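Zoddale publishes first results from its household chores trial

Dralberg, Tuesday, April 18, 2023 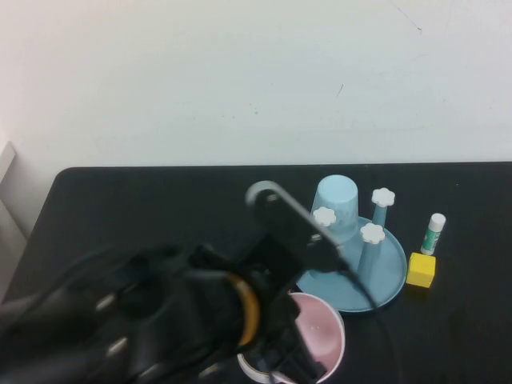
Can a machine clear up after tea yet?
Parts of the job, under supervision and slowly. A person is still needed to deal with whatever the machine gets wrong.

Zoddale today released the first results of a trial testing robot arms on small kitchen and shop-floor tasks. In the latest round the arms were given 100 attempts at tidying crockery on a table top, and completed almost 100 per cent of those in which the cup was the right way up. Cups placed upside down on a tray proved much harder, as did bowls with thick rims.

"We are often asked when a machine will do the washing-up," said Ottmar Eichhorn, head of the trial. "Our answer is that it can move a cup from one place to another on most days. Knowing which cup, and what to do when a bowl is in the way, remains difficult."

The average time for a full tidy was 111 seconds. Staff at the Pimholm site, given the same task, were considerably faster.

Zoddale does not plan to offer a household product on the strength of these results. Work on shop-floor duties, including the return of small goods to shelves, will begin in June with Tiongson, which is providing 2 test counters at its Dralberg branch.

A summary of the trial is available on request from the Zoddale press office. Requests to visit the Pimholm site should be made in writing.

ENDS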